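La partida 3 seguía abierta el 15/02/2022, martes, cuando Wouter De Bruijn volvió a sumar la columna. Pinzas manuales: 30 unidades. Repuesto de almohadillas: 300. Importe por estación, transporte incluido: 3,815. La oferta de Brisov era más baja, pero no incluía los soportes de cabeza. La de Crichton los incluía y fijaba la entrega en julio.

El proyecto Nisov no podía esperar a julio. De Bruijn anotó la objeción al margen y pasó al anexo. Flonton exigía que cada solicitud mostrara el trabajo que iba a pagarse – no un catálogo – y en la planta baja, bajo el altillo, el trabajo llevaba semanas en marcha con material prestado.

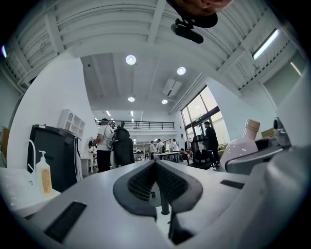 Anexo B. Manipulación de recipientes, botella con tapón.

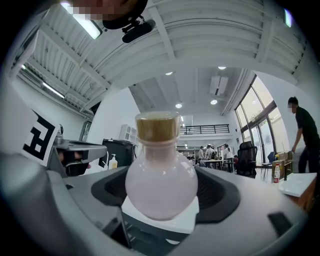

Para Annika el anexo estaba bien y el presupuesto no. Faltaba la amortización, escribió al pie de la hoja, y faltaba decidir quién pagaba la calibración del segundo año. Además, comprar las almohadillas por lote cerrado obligaba a quedarse con una sola medida. Proponía partir el pedido: la mitad ahora, el resto cuando hubiera datos de desgaste.

De Bruijn recalculó. Con el pedido partido se perdía el descuento, pero la partida entraba en el ejercicio. Cambió dos celdas, guardó la versión nueva junto a la anterior y pidió a Brisov precio de los soportes sueltos.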